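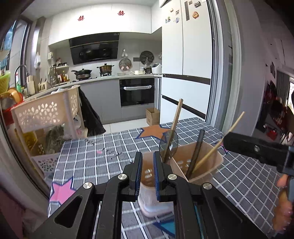
Jitendra Rastogi

I have been on a utensil caddy kick all August and I'm not even a little sorry. If you cook every day, the stuff you stir and poke and flip with deserves a decent place to stand!

For years we kept everything in one drawer. Chopsticks, skewers, the good ladle, the bad ladle, a whisk that grabbed hold of anything near it. You'd pull the drawer open and it would stop halfway, and you'd have to slide a hand in and feel for whatever was jammed. So one evening I tipped the lot out onto the table (the gray cloth with the stars on it, my favorite) and started over.

The beige caddy is the winner. It has divided compartments, so the long things don't all slump into one corner, and little round holes in the plastic. I love the holes. I used to have a solid crock and there was always a puddle in the bottom of it, and you do not want to know what the puddle smelled like by the end of the week. Chopsticks go in tips up, skewers too, and I can stand a round glass lid up by the chopsticks, where it takes up next to no room. Lids are the worst things in any kitchen to store - I will take any spot I can get.

Then there's the translucent container with the perforated upper part. I keep changing my mind about that one. First it was for teaspoons, then garlic, then back to teaspoons. My sister thinks it should go on the cream cart with the flower cutouts, next to the dried greens, and she may be right, but I like it on the table where I can reach it while I'm eating.

Do wash everything before it goes back in! Warm water, a bit of soap, and then let the chopsticks dry all the way, lying flat on a towel overnight. I skipped that once with a batch of bamboo skewers and ended up throwing out the whole bundle.

Pot lids are next. A couple of them could go up on the backsplash with the dark one and the steamer rack, if I can find hooks that hold. The last ones came down at 2 a.m. and I thought someone was in the house.

Oh, and the drawer? It has dish towels in it now, and it opens all the way.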